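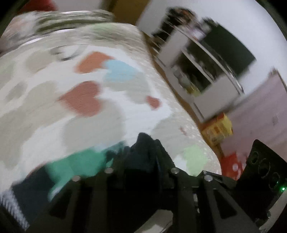
Keeping a Hand-Held Gripper in Working Order: Report on One Unit

Student project report, Automation Workshop course
2018-10-07

1. What we were asked to do

Our group was given one hand-held gripper, called Kevero in the course papers, and told to write the maintenance routine for it. The course notes already had a routine. It came from Stivdale, the teaching lab that built the unit, and it fit on one page. We were supposed to improve it. Our first question was whether any of it did anything, and we never got a full answer.

The page said to check the finger screws before every session, wipe the pad, look at the light, and reset the opening. It gave no reason for the order and no limit for when a part should be replaced. "Check" is a word we came to distrust. Two of us could check the same screw and disagree.

2. The unit

The body and both fingers are black plastic. The fingers have triangular cutouts and ribbed sections, and there is a dark, soft pad between them. Silver screws show on both sides, and a black plate with a row of round openings is mounted on the right. A small green light sits near the end of that plate.

The notes say the cutouts let the fingers give a little when they close on something round. We used paper towel rolls for most of our trials, because a roll dents if you squeeze too hard and drops if you don't squeeze enough. The one we used most has a pattern of hearts on it and a surface of tiny raised dots, which may matter for grip. We did not have a smooth roll to compare it with, so we can't say.

3. The screws

The routine wanted the screws tightened before every session. We kept a log through August and into the fall. In 152 grips we found a loose screw 2 times, both on the left finger. That isn't much evidence for tightening everything every time, and there is a cost on the other side. A screw driven into plastic over and over wears out its own hole.

We changed the step. Paint a thin line across each screw head and onto the plastic beside it. If the line is still straight, leave the screw alone. If it has shifted, turn the screw back until the halves meet and write down which one it was.

The paint we had flaked off when it was rubbed with a thumb. A proper marking paint would be better. We asked for some and it had not come by the time this was written.

4. The pad

The pad picks up lint from paper. Stivdale's page says to wipe it with a damp cloth. We tried that and also tried sticky tape, pressed on and peeled off. Tape took off more lint as far as we could judge by eye, but judging by eye is all we did. Someone who wanted to defend the damp cloth could do it easily.

What we would not do again is wipe the pad and use it right away. We had a roll slip during a trial done like that. One slip is one slip, and the person holding the gripper was also new to it.

5. The light

The notes treat the green light as proof that the unit is ready. We think this is wrong, or at least nobody could show us that it is right. With one finger deliberately left loose, the light still came on green. It seems to tell you the unit has power. Our version of the routine says to look at it last and to draw nothing from it about the fingers.

6. Setting the opening

The old page gave one opening for all objects. We set ours with the roll between the fingers, closing until both sides touch, then lifting it at a slant. A level lift is too easy and hides a weak grip. After the lift, look for dents in the paper. If there are any, open the fingers slightly and start again.

Fast movement was a problem we did not solve. Swinging the roll across the table tests the grip harder, but two people watching often could not agree on whether it had shifted in the fingers. A pencil mark on the roll helped a little.

7. What we can't claim

The course asked us to compare our routine with the Mutiso method, which is a longer checklist used at the Rirnemholm workshop. It has 21 steps. We ran it once from start to finish and found no fault that our shorter list missed, but the unit was in good shape that day, so there may have been no fault to find.

We were also asked for a reliability figure. An earlier group reported 100 percent for this same unit. Their report doesn't say how many grips that was, or what they counted as a failure, and we have left the box on the cover form blank.

The log and both checklists are in the folder with the unit. The next group should start with the left finger.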